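Is a "magnetic laundry disk" doing anything, or did I pay to wash in plain water?

Tamsin Nguyen-Tran
Posted November 2024

My sister-in-law swears by the Greromance disk, a plastic puck you toss in with the clothes instead of detergent. The box claims 700 washes. I bought one in May and used it for all our everyday stuff. The clothes look fine and smell like nothing, and I guess that's the idea. But my husband's work shirts still have gray collars, and I can't find any explanation of how the thing works beyond "restructures the water." Has anyone tested one properly? I'd like to know before I buy a second for the cabin.
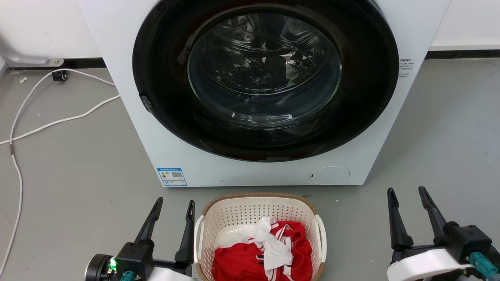
Sherif Mansour

I'd keep your money. Water plus tumbling gets out a surprising amount of dirt, so a load with nothing added will come out looking decent if it wasn't very dirty to begin with. Every one of these gadgets lives off that. Front loaders are good at it too, with the clothes getting lifted and dropped against a perforated steel drum like the one in the photo for an hour or so. To test the disk, split a batch of equally dirty dish towels in two. Wash half with the disk and half with nothing, same cycle and same temperature. Dry them side by side and have somebody else pick the cleaner pile. I did this with a different brand (Skurnurmont, 61 dollars, don't ask) and my wife couldn't tell which was which. Grease on collars needs a surfactant, meaning soap or detergent. A magnet has no way to grab oil. The 700 number doesn't mean much either. If a thing does nothing, it can do nothing 700 times.

Iman Tazi

mine works great, have had it 2 years and no rash. you have to rinse the old detergent out of everything first or it doesn't count

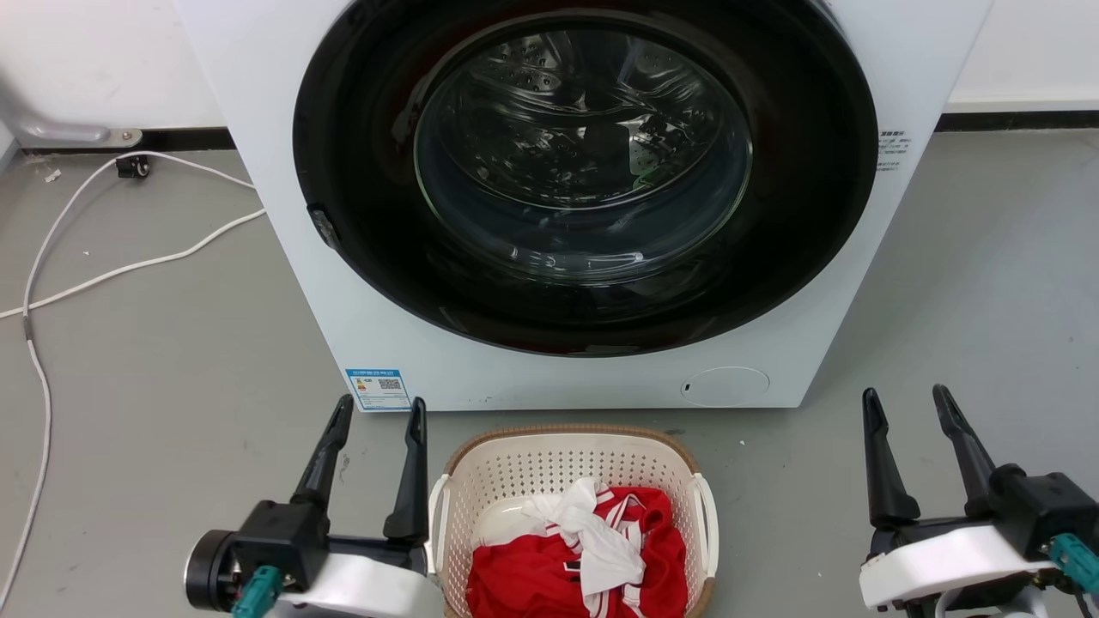
Rania Chraibi disagrees with Iman about the old detergent. If it takes several loads for the residue to wash out, she writes, then the first weeks with a disk are partly being cleaned by leftover soap, and that would flatter the disk quite a bit. She also doubts the rash part: fewer rashes could just mean less fragrance, and a cheap unscented detergent at half the dose would get you the same. For the collars she suggests rubbing in a little dish soap, waiting 20 minutes, then a warm wash. She hasn't tried the towel test herself and would like to see Tamsin's results.

Related items
Does vinegar replace fabric softener?
Wool dryer balls: how many, and do they do anything?
Dridier stain sticks, worth it or not
Getting sunscreen out of white cotton
How much detergent do I need with soft water?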